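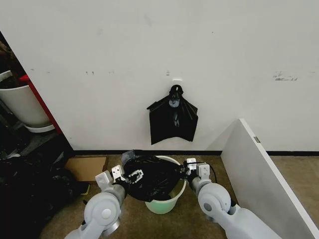
NOTES FOR TALK: Bags, buckets, bins (waste setup for small offices)
Clamcombe, February 24, 2026. 40 min incl. questions. Water on the lectern, turn phone off.

OPENING (keep it short)

Hi, thanks for coming out after lunch. Talking trash. Pause, don't wait for the laugh.

Leave the bucket slide up while people sit down. Green bucket, black bag going on, half the rim still bare. Ask: who has lined a bin this week? Hands. Who thought about it? Fewer hands, hopefully.

Point of the talk: most of the mess in a small office comes from the liner. Wrong size, put on crooked, slides in the first time somebody drops a full coffee cup. Then the bucket gets sticky and then no one wants to touch it.

WHERE THIS COMES FROM

Mesix moved floors in December. I did the waste setup for the new one. 14 bins, carpet everywhere, one closet. Carpet matters! Come back to it.

First go was bad. Bought one size of bag for everything. Kitchen bags on desk buckets, so a big skirt of plastic hanging down to the floor, people's shoes caught it. Swapped after 7 days.

Don't tell the yogurt story unless running early.

SIZING

Measure around the rim, not the height. People always measure height.
Bag laid flat: width of the bag is half of what goes around. So double it, compare to the rim.
Want it a little bigger than the rim, not a lot. Hand flat between bag and bucket = fine. Whole arm = too big.
Height: depth of bucket plus half the width of the bottom plus a fold-over. Say this slow, they write it down.

If too big anyway: gather the extra on one side, twist, knot, tuck the knot under the rim. Works on round ones. Square ones meh.

PUTTING IT ON

Point at slide again. Bag is bunched over the left half of the rim, right half still to go. Good moment to stop and look.

Open the bag all the way first. Shake it, get air in. Skip this and you fight it the whole time
Drop the bottom in, push down to the floor of the bucket
Fold over one side, hold
Fold over the far side, work round both ways
Fist in the bottom, press out the air. Trapped air is what pushes the bag back up
Check the rim all the way round

Somebody will ask about holes drilled near the bottom to let air out. Yes on a kitchen can with an outer shell. No on a bucket on carpet. Obviously.

DEMO: bucket and bags are in the tote under the table. Do it once fast, once slow. If it rips just take another one, keep talking.

THE HOOK

Wall behind the bucket, small white stick-on hook, black bag hanging from it by the handles. Cheap trick, my favorite bit of the whole talk.

A hanging bag is a second place to put stuff with no second bucket. We use the hook for soft packaging, the bucket for everything else. Other uses: bag for returns, bag for donation clothes, spare liner so the next person doesn't go hunting.

Rules for hooks:
Wipe the wall, let it dry, press and hold, then leave it alone overnight
Light stuff only. Paper, film, bubble wrap. No bottles
Hang it by both handles so the mouth stays open a bit
Low enough that a short person reaches it. Check with a short person

Scuffs: look at the wall, gray marks all over. Walls near bins get like that, carts and shoes and chair backs. Melamine sponge, gentle, test a corner first becuase it takes the shine off some paints. Matte is the worst for this.

CARPET

Tan carpet, so every drip shows. What we do now:
Flat cardboard under anything that leaks. There's a sheet of it lying by the wall on the slide, same sort of thing is fine
Never drag a full bag. Lift, or bring the cart to it
Tie before you lift, always
Never leave the heap against the wall overnight (groan, everyone does it)

Skandero site tried plastic trays. Look nice, cost more, people kick them. Cardboard gets swapped when it's gross.

WHO DOES IT

Pull forward if time is short. Zeleke has a rota, 2 people a week, works ok. Mesix has no rota, just a rule: take it out, line it again before you walk away. An unlined bucket gets used anyway, that's teh whole problem.

Spare bags in the bottom of the bucket, under the liner. Best tip of the day for anyone half asleep.

QUESTIONS THAT COME UP

Compostable liners? Fine for food, change them often, they go soft.
Drawstring? Good on tall cans, waste of money on desk buckets.
Smell? Rinse the bucket. Baking soda helps a bit. Rinse first though.
Black or clear? Clear for recycling if your hauler wants it, ask them.

Handout by the door. Take the demo bucket home again!!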